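Troneck Handheld Gripper Kit - Buying and Planning Page

Home > Equipment > Handheld grippers > Troneck

Price: $875 per kit
Spare finger pair: $56
Availability: ships from our bench, usually the same week
Questions: ask for Rafail

Hi, I'm Rafail Economou, and I put these kits together and answer the phone when you call about them. I wrote this page myself because the old one was a spec table and a photo, and I kept getting the same six emails every week. So grab a coffee, this one's longer, but you should be able to work out what to order by the end of it (and what to leave out of the cart, which I care about just as much).

What you get for $875

One handheld gripper body, one pair of soft ribbed fingers already fitted, the mounting plates and their fasteners, contact strips, a camera bracket, a trigger cable and a hard case with cut foam. The camera is not included! I'm putting that high up on the page because people miss it. Most of our customers already own one or have strong feelings about which one they want, and bundling it would only push the price up.

You also get a spare set of fasteners in a little bag taped inside the lid. Please don't throw the bag out with the packing. I sell replacement bags, but I hate doing it.

Who buys it

Mostly small teams who want to record people doing everyday jobs by hand and use that to train an arm later on. You hold the tool, you pick things up, you put them down, and the camera sees what the gripper sees. If you've already got an arm and only want fingers for it, skip the kit and order the finger pairs with the Lockyer adapter. Same fingers, a lot less money.

How many kits do you need?

Fewer than you think, at least to start. I had a long call in February with a team who wanted 20 kits before they'd recorded a single session. I talked them down to three. They came back later for more, and by then they knew which rooms they'd be working in, how long a person is happy holding the thing, and who was going to look after all the files. That last one is a real job, by the way - put some hours in the budget for it.

My usual advice is one kit per person recording at the same time, plus one on the shelf. The one on the shelf earns its keep the first time somebody drops theirs.

Where you plan to record matters more than people expect. A bare bench is easy. A room with furniture in it, where other folks are getting on with their own day, takes more setup time, and you'll want to agree on hours with whoever runs the place. I'd plan a half day just for that before anybody presses the trigger.

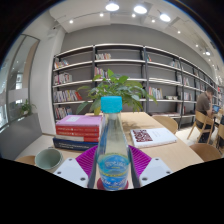
Objects cost money too, so give them their own line in your budget. I tell people to set aside $200 for a starter set, and to buy doubles of anything that can leak or crack. Get a mix of sizes and stiffness: bottles, cups, books, boxes, a few soft things. The ribbed fingers are good on round shapes and they give a bit as they close, so you don't have to be super careful with your grip. Thin flat things on a table are harder. You can do it, but go slow and come in from an edge.

Fingers and strips

Fingers are the part that wears out. The ribs flex every time you squeeze, and sooner or later one of them lets go near the base. How soon depends on what you grab and how hard, so I'm not going to print a number I can't stand behind. Order two spare pairs with a first kit and you'll have an idea of your own pace after a couple of months.

The contact strips are cheap and you should swap them when they get shiny. Wipe them down with a damp cloth, no solvents please. I learned that one on my own kit and the strips came off like wet tape.

To change a finger, take out the fasteners on that side's plate, swap, and put them back finger tight before you snug them up with the driver in the case. Do one side at a time so you always have the other one to look at. First time it'll take you a while, after that it's nothing.

Add-ons

Wodlow case insert - extra foam for a second set of fingers and two batteries. Handy if you travel, pointless if you don't.

Lockyer adapter - puts the same fingers on an arm. Tell me which arm you have before you order, there are two bolt patterns and they look very much alike.

Pledon wrist strap - takes some of the weight on longer sessions. I use one. My brother-in-law can't stand it. Try it on one kit before you buy a pile of them.

Sending a purchase order

Fine by me. Put the finger pairs on their own line and not inside the kit price, since a lot of purchasing offices treat them as supplies and that goes through faster. If you need a quote with a name and signature on it, email me and I'll send one back, normally the same day unless I'm out at a customer's.

Returns

You've got 30 days on an unused kit. Used fingers and strips I can't take back. If something shows up broken, send me a picture and I'll ship the part, and you don't need to mail the old one in unless I ask.

The prices on this page are good as of Fri 26 June. Shipping is extra and shows up at checkout once you put in your zip code.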